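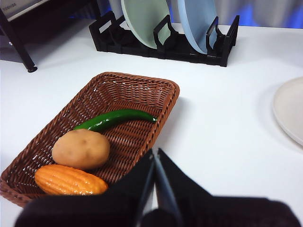 図4　白い天板に置いた浅い編みかご

4.2　食卓のかごと「置き直し」の語り

前節では、台所の収納をめぐる語りのうち、戸棚や引き出しといった、いわば住まいに据えつけられた場所に関わるものを見てきた。本節ではもう少し身軽な道具、すなわち食卓や調理台の上を行き来するかごの類に目を向けたい。筆者がこの主題に惹かれたのは、じつは聞き取りを始めてだいぶ経ってからのことで、当初の質問票にはかごについての項目がひとつもなかった。それでも語り手の皆さんは、鍋や皿の話をしているうちに、いつのまにかかごの話へと移っていかれるのである。録音を聞き返しながら、なぜもっと早く尋ねなかったのだろうと、何度も悔やんだことを正直に記しておく。

本稿が扱う語りの断片は、オラウ（Orau）地区とベシネ（Besine）地区で集めた722件である。両地区は川をはさんで向かい合っており、行き来も多いのだが、かごの呼び名はずいぶん違う。オラウでは、縁の低いものをまとめて「皿かご」と呼ぶ語り手が多く、果物でもパンでも、届いた手紙でも、とりあえずそこへ入れておくという。図4のような浅く四隅の丸い形は、この呼び方にいちばんなじむものであろう。いっぽうベシネでは、形よりも置き場所によって名が変わる。同じひとつのかごが、食卓にあるあいだは「昼のかご」、棚に上げれば「夜のかご」になるというのだから、初めて伺ったときには、筆者はてっきり二つのかごの話だと思い込んで、しばらく見当違いの相づちを打っていた。

こうした呼び名の揺れを、先行するプロンダリ（Plondari）調査の報告では「名称の未分化」として整理している。分類を急ぐ立場からすれば無理もない整理であるし、筆者もその表には大いに助けられた。ただ、語りをゆっくり読んでいくと、人びとは名前を区別しそこねているのではなく、かごを動かすたびに、暮らしの時間のほうに名前をつけているように思われてくる。朝に出し、昼に中身が増え、夕食の前に脇へ寄せる。この一連の手つきを、本稿では「置き直し」と呼ぶことにしたい。

置き直しの語りには、しばしば家族の年長者が登場する。嫁いできた家で、かごの位置を手のひらひとつ分ずらしただけで黙って戻された、という話は両地区に共通してみられた。叱られたわけではない。翌朝になると元の場所にある、ただそれだけのことなのだが、語り手は何十年も経ってなお、その朝の台所の明るさまで覚えておられる。反対に、自分が年長の側になってから、若い人が置いた場所をそのまま受け入れたという語りもあって、こちらはたいてい笑いを交えて話される。道具の位置をめぐるささやかなやりとりが、世代の入れ替わりを静かに知らせているのである。

もうひとつ触れておきたいのは、かごに入れないものについての語りである。ベシネでは、土のついたものは食卓のかごに入れないとされ、いもや根菜は洗ったあとでもじかに台へ置く家が少なくない。とうもろこしの扱いは家ごとに分かれ、皮をむけば入れてよいとする家もあれば、ゆでるまではいけないとする家もある。理由を伺っても、たいていは「そういうものだから」と返ってくるばかりで、筆者としてはそのお答えの穏やかさに、いつも少しうれしくなってしまう。

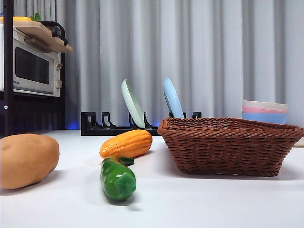

うちではいもは必ずかごの外でした、母は食べるものにも順番があると言っていましたから、とキンタナ（Quintana）の集会で草稿を読み上げた折に、聞き手のひとりから声が上がった。かごに入るのは、もうその日の食卓に出ると決まったものだけなんです。外にあるうちは、まだ誰かにあげてもいい。

この発言は、置き直しを家の内側の秩序としてのみ考えていた筆者にとって、たいへんありがたい手がかりとなった。かごの縁は、家族の取り分と、よそへ分けることのできるものとの境目でもありうるのである。改めて語りを読み返してみると、隣家への届け物に関わる断片のうち9件で、品物はかごからではなく台の上からじかに渡されていた。数としてはわずかであり、記録の際に書き落とした例もあるにちがいないので、ここから両地区の慣行を言い切ることは控えたい。それでも、キンタナでの発言と響き合う語りがオラウにもベシネにも残されていたことは、心に留めておいてよいと思う。

なお、贈り物そのものを運ぶための蓋つきのかごについては、食卓のかごとは別の語彙があり、2月の行事との結びつきも強いため、次節で改めて取り上げる。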